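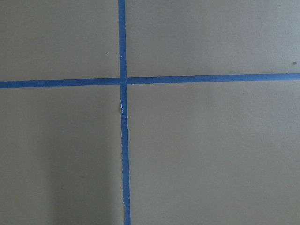 *Skanedbridge, 12/02/2019*

**Removing painter's tape from kraft paper without tearing**

**Ute Albers**

I mark out cutting layouts for upholstery panels with blue painter's tape on kraft paper. The paper gets reused. When I pull the tape, the top layer of fiber comes off with it, worst where two strips cross. The tape stays down for 15 days at a time. Is there a better removal method, or is it the wrong tape?
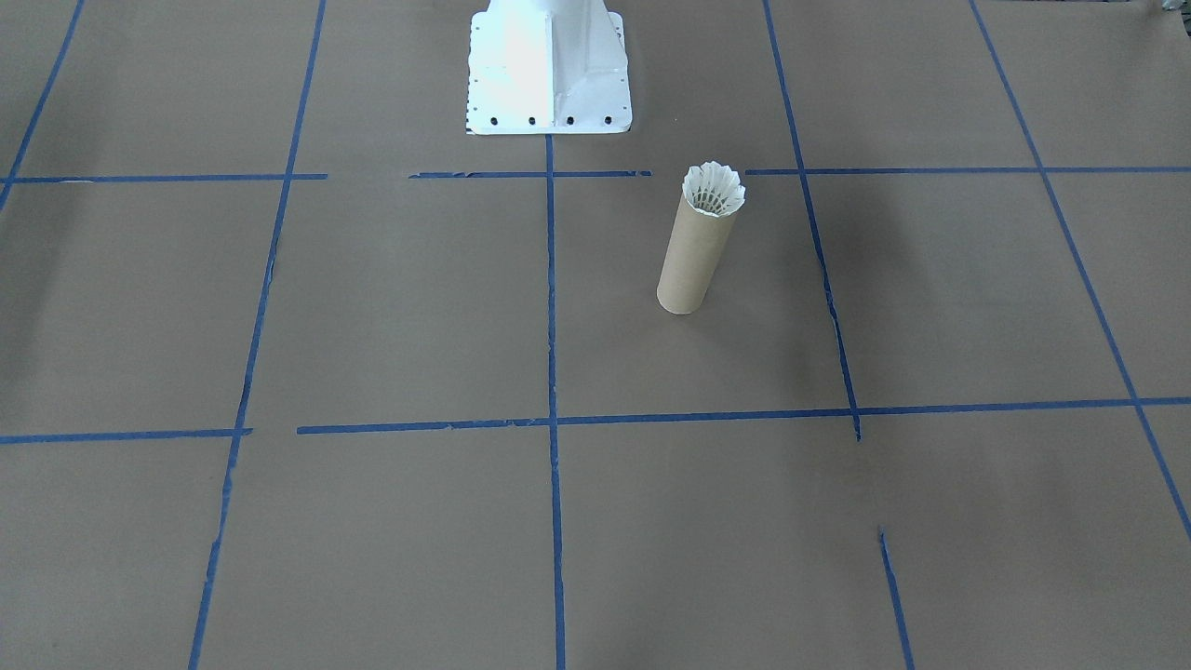

*Painter's tape grid on brown kraft paper.*

**Gwilym Penry**

Fifteen days is long for uncoated paper. The adhesive keeps flowing into the fiber. Get a low-tack grade sold for delicate surfaces and replace it after 8 days. To remove it, fold the strip back flat on itself and pull slowly, close to the surface. Warm it first with a hair dryer on low. At a crossing, take the upper strip off completely before starting the lower one.
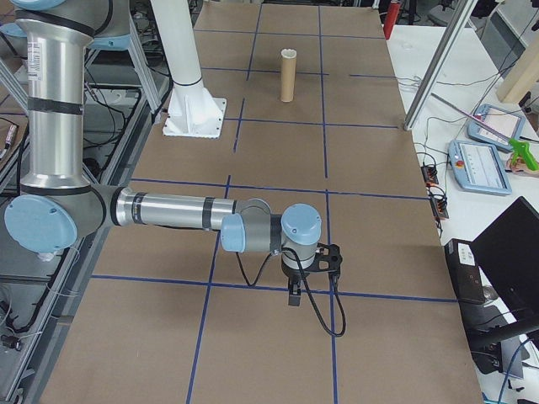 *Strips laid lengthwise and crosswise.*

**Hannelore Hamann**

just use a pencil

**Saron Tekleab**

Agree with Gwilym on the angle. Also check the paper weight. The light rolls from Besten tore on me every time, the heavier Mühlbauer roll did not. Press the tape with a fingertip only, no roller.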